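Prepared for the demonstration day of Dec 3, 2018, and revised after comments from visitors.

# Drundix Open Day Demonstration Set

## Overview

This data card covers the material shown to visitors at the Tuvton site of the Seppälä laboratory. The set was made in simulation. It contains short manipulation episodes in two groups: approaches to devices with a display, and work at furniture with drawers. The open day was intended for school staff, local employers and members of the public with no background in robotics.

The card is kept by Funmilayo Okoro. Questions on the simulation software, Pultier, should be sent to Balakrishnan Bhat.

## Contents

| Part | Episodes | Control |
|---|---|---|
| A. Devices with a display | 40 | Scripted |
| B. Drawer cabinet | 47 | Operator |

Each episode is stored in its own folder with a joint log, a gripper log and a plain text note. The note gives the task as it was read aloud to visitors. Notes are in English only. Text that appears on objects in the simulation has been left in its original language.

## Part A: Devices with a display

Part A was run on the large screen in the entrance hall. Visitors were asked to call out the point at which they would stop the arm, and the presenter then resumed the episode so that the group could compare answers. The devices carry the name ALMEX, and the display can be read at close range. The line "Außer Betrieb" is German for "out of service." Presenters should be ready to translate it.

No episode in Part A includes payment, ticket printing or any exchange of data with a device. The task ends when the gripper reaches its stopping point.
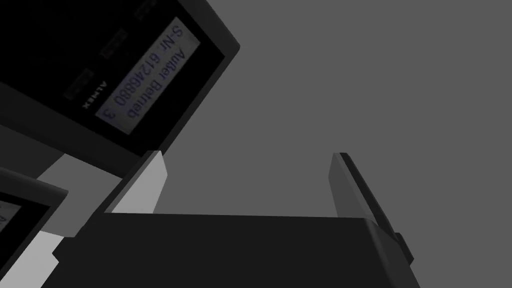
Balakrishnan Bhat asked that the stopping distance be given in the task note as well as in the log, as several groups wanted to know how near the fingers were allowed to come. The change has been made for all episodes in Part A. Distances are given in millimeters and are measured from the fingertip to the closest surface of the device.

## Part B: Drawer cabinet

Part B was shown in the training room, where groups were smaller and each session lasted 45 minutes. An operator controlled the simulated robot from a desk at the side, and visitors could request a task from a printed sheet. Requests outside the sheet were declined.

The robot has two arms. Either arm may be used for a task, and the choice is recorded in the log under `arm`. Other items on and near the cabinet, including the speakers, are part of the setting and are not the target of any task.

Operators observed the following rules:

- Return both arms to the start position before a new request is accepted.
- Keep the gripper clear of the cable on the table.
- End the episode if a drawer is opened past its limit, and mark it `stopped`.
- Do not repeat an episode in order to obtain a better result for the audience.
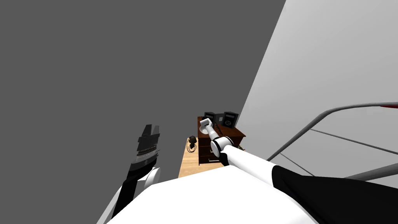
*Part B. Two-armed robot at the table with the drawer cabinet (simulation).*

## Known limitations

1. Two episodes in Part B have no gripper log. They remain in the set and are listed in `missing.txt`.
2. Lighting is fixed. The set should not be used to draw conclusions about performance under other lighting.
3. Device displays do not change during an episode.
4. Task notes written in November use an earlier wording for the start position. The meaning is the same.

## Visitor information

No names, voices or likenesses of visitors were recorded. Written comments were collected on paper, typed without names, and kept apart from this set. They are not available for download.

## Use

The set may be used for teaching and for public demonstrations. Users are requested to cite it as "Drundix Open Day Demonstration Set, Seppälä laboratory, Tuvton." Altered copies should carry a different title and a note of the changes made. Corrections may be sent to Funmilayo Okoro, with the episode number in the subject line.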